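The rulebook that fits on a fridge

Kalkidan Moges keeps a list of things people have said to her just before something went wrong. "It won't move, it's paused" is at the top. "I've done this 223 times" is further down, and she insists the number is exact. 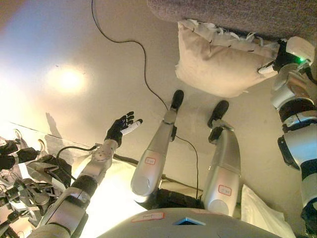
Moges writes the working rules for the robot floor at Priren, a small firm that teaches machines to do housework and other jobs where nothing stays where you left it. She came to it from nine years in theatre, running fly systems, a job in which heavy objects hang over people who are thinking about something else. She says the change of field was smaller than her mother believes.

The first rulebook she inherited was 22 pages long and had been put together by a consultant. It had a glossary. It defined "operator" in four different ways, one of which took in the cleaner.

"I asked who had read it," she says. "Hagos put his hand up, and then he admitted he'd read the glossary."

Hagos Ejigu, who was at the next desk eating a mandarin, did not dispute this. He is the senior operator and has been there longest, so he was also the person she had to win over. The new rules are two pages. The first is for people and the second is for equipment, and the whole thing is held to the kitchen fridge with a magnet shaped like a prawn.

The rule she is proudest of is the dullest. Before any arm is powered, one person says out loud which arm it is and where it is about to go, and a second person repeats it back. If the second person gets it wrong, they start over.

"It's embarrassing for a week," Moges says. "Grown adults, telling each other 'left arm, going up'. Then it stops being embarrassing and you start catching things. Usually it's that the two of you had a different left in mind."

Left, I learned, is a sore point. The operator's left and the robot's left are the same if you are behind it and opposite if you are facing it, and with more than one machine working in the same space the word is close to useless. Priren now goes by the robot's own left, always. Ejigu argued for coloured tape. He lost, and brought it up twice while I was there.

Then there are the cables. The rule says a cable may cross the work area only if somebody can name what it feeds. I asked why it didn't say that cables may not cross the work area.

"Because that would be a lie," she says. "You write a rule like that and it's broken by nine in the morning, and then people know the page has a broken rule on it, and they start wondering about the others. I'd sooner have a weak rule that's true all day."

She feels much the same about the little status lights. A green light tells you what the manufacturer decided green should mean, and the makers have not been comparing notes. So her page says to treat a lit arm as one that can move, whatever the colour. To go in with your hands you take the power off at the switch and put the key in your own pocket. Someone else's pocket doesn't count, and neither does the bench.

Soft things get a paragraph to themselves, which surprised me. Pillows, towels and clothes look like the safest items in the building. Moges thinks that's the trouble with them.

"People relax around a pillow. They'll reach in to straighten it while an arm's still holding on, and they'd never do that with a steel block. Cloth hides things too. You can't see a finger under it, yours or the robot's." The rule is that anything soft gets fixed with the power off, even if it only needs a nudge. Loose threads are trimmed before the item goes back into use. A thread in a finger joint once cost them an afternoon and, by Ejigu's account, a friendship.

Does any of it come from the published standards? She does read them, and says they're better than people make out, though you wouldn't want one on a long flight. Her complaint is that they tend to picture a robot in its own cell with a fence around it. She has people kneeling beside theirs, tugging at pillowcases.

She had a visitor last October from Mindville, a larger outfit with a safety department and, she was told, 650 rules. Ezequiel Cordero, who had come to swap notes, spent most of the visit photographing the fridge. He later sent her a polite message saying his people had cut theirs down to nearly half. She wrote back to ask which half.

The page is due for changes. Saron Dinsa, the newest operator, has pointed out that nothing on it covers what to do when the second person in the call-and-repeat is on the phone. Moges had assumed no one would need telling. She has added a line in pencil while she works out the wording, and Ejigu has written "tape" underneath it.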